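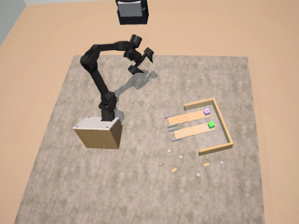

A black robot arm on a tan box pedestal, with its gripper open.

Khoo House gets its front door back, on the wrong side

By Rhiannon Sayce

WILLITLEY, October — After 20 months behind green netting, Khoo House has reappeared on the Willitley waterfront with a new roof, a repaired tower and a front door that faces the parking lot.

The door is original. So is the hole it sits in. The trouble is that for as long as anyone in Willitley has been giving directions, the front of Khoo House has been the side with the columns, which looks out over the harbor and appears on the town's postcards, its bus passes and one brand of canned sardines.

According to the restoration architect, Kurniawati Tambunan, that side is the back.

"The columns were an addition," she said. "The family wanted something for people on boats to look at. Guests came in from the lane, past the kitchen, and I think they were quite happy with that."

Her evidence is a set of drawings found in a plan chest at the old customs office, filed under drainage. They show a plain three-story house with its entrance on the lane, a square hall behind it and a staircase rising to the left. The columned porch turns up only on a later sheet, in different ink, with a note that the client "insists."

The drawings have not gone down well with everyone. Azlan Hidayat, who leads walking tours of the old quarter, has been telling visitors for years that the porch was the heart of the design. He now has 400 printed leaflets that say so.

"I'm going to finish the box," he said.

Willitley's heritage office listed the house from the harbor side, and its plaque, which describes "a noble entrance front," is bolted to one of the columns. Dimas Manurung, the office's buildings officer, said the wording would be looked at in the next review. He could not say when the next review would be. The last one took in 619 properties and was completed shortly before two of them fell down.

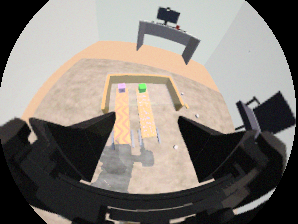
The floor of the entrance hall has caused nearly as much discussion as the door. It spent decades under brown linoleum, and when Clavex, the main contractor, lifted the last of it in the spring, the crew found a terrazzo that no one had mentioned in any survey, including the three that were paid for. The colors are close to those in the rendering: a mottled beige with soft tan, cream and grayish patches, and a plain peach-orange band curving around it. Tambunan calls the band "apricot." The heritage office's paperwork calls it "salmon (faded)." A letter to the town council, unsigned but in a familiar hand, calls it "bathroom."

It is staying. The terrazzo has been cleaned, patched in the corner where a radiator once leaked, and sealed. Visitors will be asked to take off their heels, though not their shoes, a distinction the front desk is still working out how to put on a sign.

Upstairs has gone more smoothly. The shutters are back on, all of the ceiling roses have been recast from the one that survived, and the tower clock is running again after its works were found to be sound and merely full of pigeons. The roof took 3179 new clay tiles, fired to match the old ones and then, after a complaint that they looked new, left out in the rain for a season.

Endang Sutanto, whose grandmother worked in the house as a cook, was among the first people let in for a look. She used the lane entrance without being told.

"We always called it the front," she said. "The other side was for photographs."

She thought the kitchen was smaller than she had been led to believe and that the new handrail was too shiny.

Khoo House opens to the public next month, mornings only at first. Tickets will be sold on the lane side. The gate on the harbor side will stay locked while the council decides whether the path leading up to it counts as a front path, which would need lighting, or a garden path, which would not.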